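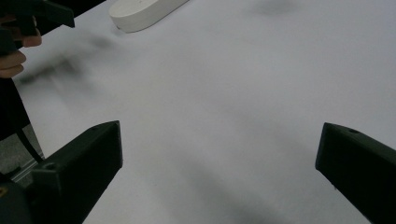

## Soap

The shop at Lorkley closed at six, and after that Borghild Rønning had the back table to herself. She wiped it down, dried it, and put the last white oval near the far side to see how it looked against the pale top. It hardly showed. You noticed the shadow under it first.

"It needs a colour," said Lech Dudek from the doorway. He had his coat on already.

"It doesn't need a colour."

"Caslow do a green one. People like the green one."

She didn't answer. Lech had driven the van for her mother and now drove it for her, and he said the same thing every February when the orders were low. He came over and looked down at the soap with his hands in his pockets.

"Is that the old recipe?"

"It's what was in the book. I left out the lavender."

"She never left out the lavender."

"She did at first. Oliwia told me. When they were still making it in the kitchen on Conneely Street they couldn't afford lavender, so it was plain, and they sold it from a pram."

Lech thought about this. He had known Oliwia Zalewska for years and she had never mentioned a pram to him.

"Whose pram?"

"Mine, I suppose."

A bus went by outside and the window hummed. Borghild turned the oval over, then back again. She had made 168 of them since the new year and put them up to harden on the racks in the cellar, and each evening she brought one upstairs and washed her hands with it at the staff sink. The early ones had stung. The last few hadn't. This one she had kept back, and she found she didn't want to get it wet.

"I've had a letter," she said. "From Irkero. They want to buy the name."

"Just the name?"

"The name and the book. They've got their own place to make it in."

Lech took his hands out of his pockets. He pulled a chair from the wall and sat down, still in his coat, and for a while he looked at the table as if the letter were lying on it.

"Would they do a green one?"

"I expect so."

"Well," he said. "I'd still not buy it."

She laughed, which surprised them both. Then she fetched brown paper from the shelf, tore off a square and wrapped the soap, folding the ends under the way she had been taught — long side first, then the corners. She held it out to him.

"Take it home. Use it for a week and tell me."

"Tell you what?"

"If it wants lavender."

He put it in his inside pocket and stood up. She heard him lock the front door behind him and try the handle, as he always did. Then she wiped the table again and went down to the cellar to turn the racks.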